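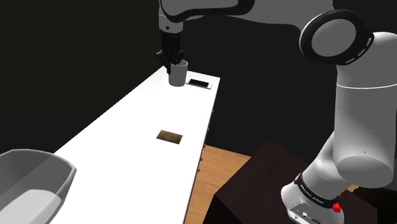

Section 8: Watchlists and series tracking

Chidiac keeps your place in every series you follow, across all screens signed in to the same account. Set up a watchlist before you add any shows to it.

Creating a watchlist

1. From the home screen, open Library and choose Watchlists.
2. Select New List and type a name. Names can be up to 2 lines long on a TV screen.
3. Choose who can see the list: Only Me, Household, or Public.
4. Select Save.

Adding a series

1. Find the series by title, or press the Guide key and enter its channel number (Jestgate Drama is 556).
2. Open the series page and select Add to List.
3. Choose Whole Series or a single season. For anthology shows, choose the season, or the player will queue every season in broadcast order.
4. Set Start From to the first episode you haven't seen.

Note: A list holds up to 1000 episodes. When it is full, the Add to List button turns gray. Remove finished seasons to free up space.

Note: Shows from the Fomordale archive have no season numbers. They are sorted by air date and can't be regrouped.

Caution: Deleting a list also deletes the viewing history attached to it. To keep the history, select Archive from the list menu.

Turning off spoilers

1. Open Settings, then Display.
2. Set Episode Summaries to Hide Until Watched.
3. Set Thumbnails to Plain.

Episode titles still appear in search results. Lists imported from Derkuditz keep their old display settings until you open each one and select Update.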